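Flilleck Citrus Board Set, reviewed by Bernice Mahama
December 6, 2024

I paid $47 for a cutting board and some fruit I can't eat. My nephew runs a restaurant in my living room and the health inspector (me) had complained about the old equipment, which was mostly blocks.

The board is the best part. It's a plain rectangle of light wood, big enough for the knife and both lemon slices with room left over for cherries, and it stays put when a small person leans on it with his full weight. The knife is yellow and flat and couldn't threaten a banana. I've owned real knives from Nassar that performed much the same.

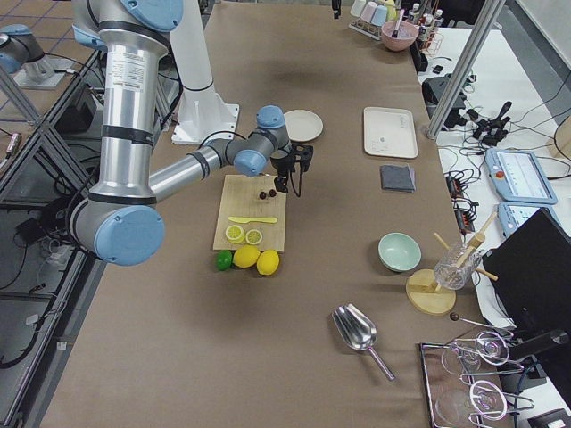
Munther Shboul wrote in to say that the lime is the weak link, being so small that his went under the couch in July and has not been heard from. He'd trade it for a third lemon. I'd keep the lime - a chef needs something to garnish with - but I take the point about the couch.

The grays
I put a dark gray cloth napkin next to the tray to class the place up. Gray is sold to parents as a forgiving color. It forgives juice. Dust is another matter, and on anything matte and plain you'll find every last speck once you get your nose down to it. Shake things out before service.

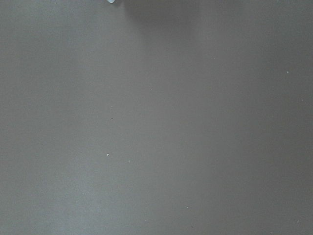
Adding to it

You'll want more dishes. The slices need somewhere to go, and a restaurant that serves everything straight off the board gets old by the second seating. I added a small round plate and a mint-green bowl, plus a long-handled metal scoop that is far too much scoop for two slices of lemon. He loves the scoop. The wine glasses are for grown-up customers and live on their sides in a wire rack. 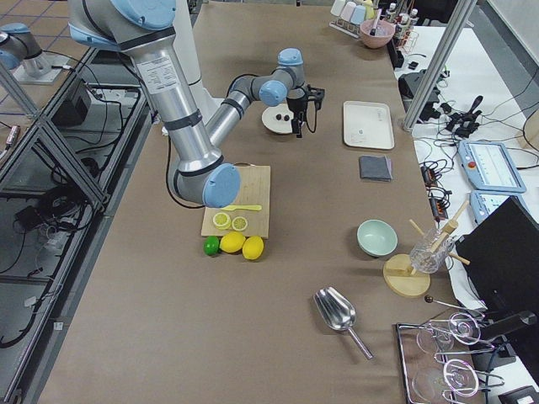

Slices and knife on the board, whole fruit in front, bowl still waiting for an order.

Four stars. I took one off for the price and would buy it again, minus the 16 minutes I spent on hold with Poloditz about shipping.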